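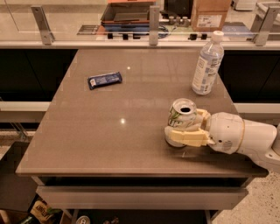 An insert shot is a close view of an object, a hand, a page or some other small detail, filmed so that it can be cut into a larger scene. It is one of the oldest and most useful tools in movies, and also one of the most fun to watch for once you know it exists. Most inserts are filmed on or near a flat surface, and the surface turns out to matter nearly as much as the prop. A smooth, slightly glossy tabletop throws light back at the lens, as with the small bright spot toward the far side of the table shown and the larger glow close to its middle. Crews call such spots hits or kicks, and a good part of an insert day can go into moving them, softening them or deciding to keep them.

Terms

In everyday use, an insert and a close-up are often treated as the same thing. Many editors keep them apart. A close-up usually belongs to a person, and most often to a face, while an insert belongs to a thing. A hand turning a key is generally logged as an insert, even though the hand belongs to an actor (or to somebody standing in for the actor, which is very common). A cutaway is a near relative. It leaves the main action to show something else, such as a clock across the room or a dog at the window, while an insert moves in on something already inside the action.

Early use

Silent movies leaned on inserts heavily. Letters, telegrams, newspaper headlines and calling cards carried plot points that no one on screen could say out loud, and audiences became wonderfully quick at reading them. Because the camera often sat well back from the actors, a wide view could hide a ring or a pistol completely. Cutting in close fixed the problem, and filmmakers soon found that it also built suspense. A viewer who has seen the loaded gun in the drawer watches the rest of the scene in a very different mood!

After sound arrived, the written letter lost some of its work to dialogue, but the insert stayed. Detective stories, heist pictures and horror movies made it a regular part of their style, and it remains so today, with phone screens taking over much of what telegrams used to do.

How inserts are made

Inserts may be filmed with the main scene or saved for later. Saving them is popular, as it frees up the lead actors and the full crew. A small unit then works through a list with the props, the matching costume sleeves and a piece of the set, which may be nothing more than the right tabletop and a few feet of wall.

Matching is the hard part, and it's where insert crews really shine. The light has to come from the same side as in the wide shot. The coffee in the cup has to sit at the same level. A watch must show the right time, a ring must be on the right finger, and any wear on the prop has to face the same way. Continuity photographs taken during the main shoot are the usual guide.

Glossy surfaces bring their own set of choices. A reflection follows the angle between lamp, surface and lens, so raising the camera a few inches can make a hot spot slide off the table altogether. Other common methods are:

Diffusion. A large sheet of cloth or frosted plastic between the lamp and the table turns a hard point of light into a broad, even sheen.

Polarizing filters. Turned to the right angle, a filter can cut much of the glare from wood, glass or varnish. It also darkens the picture, and the lighting has to make up for it.

Dulling spray. A thin matte coat knocks down shine on small props. It is wiped off afterward and is best kept away from anything borrowed or old.

Flags. A black card placed where the surface would otherwise mirror a lamp gives it something dark to reflect.

Plenty of cinematographers like to leave a reflection in. A streak of light across a desk tells the viewer there is a window or a lamp nearby, and it gives shape to a surface that might look like flat paint without it.

Examples in independent film

The thriller Prirkska is a favorite among people who love this kind of work. Directed by Jianhua Fang, it takes place almost entirely at one dining table and has 586 shots, of which 300 are inserts. Faces are often held back until late in a scene, so the viewer gets to know the four dinner guests by their hands first. The long card game in the second half is a delight, with each player's way of handling the deck made clear before a word is spoken.

Fang's earlier short Barkum tried the same idea on a smaller scale. It runs 20 minutes and follows a pocket watch through a pawnshop, and the owner's face is never shown. The comedy Storari went in the other direction, using grand, slow inserts of completely unimportant objects (a butter dish gets an especially lovely one) to send the audience looking for clues in the wrong places.

Editing

Editors prize inserts for practical reasons too. An insert can cover a jump between two takes, shorten a long pause or let a line of dialogue be replaced while no mouth is visible. It can also slow a scene down, since viewers need time to read an object, and reading time varies. A single word on a door may take less than a second. A handwritten note needs longer, and an old rule of thumb is to hold it until it can be read twice at a normal pace.

Sound does a lot of the work in these moments. The scrape of a chair, the click of a latch or the tick of a watch is usually recorded separately and placed against the image, often a touch louder than it would be in life.

See also

Close-up
Cutaway
Continuity
Foley
Second unit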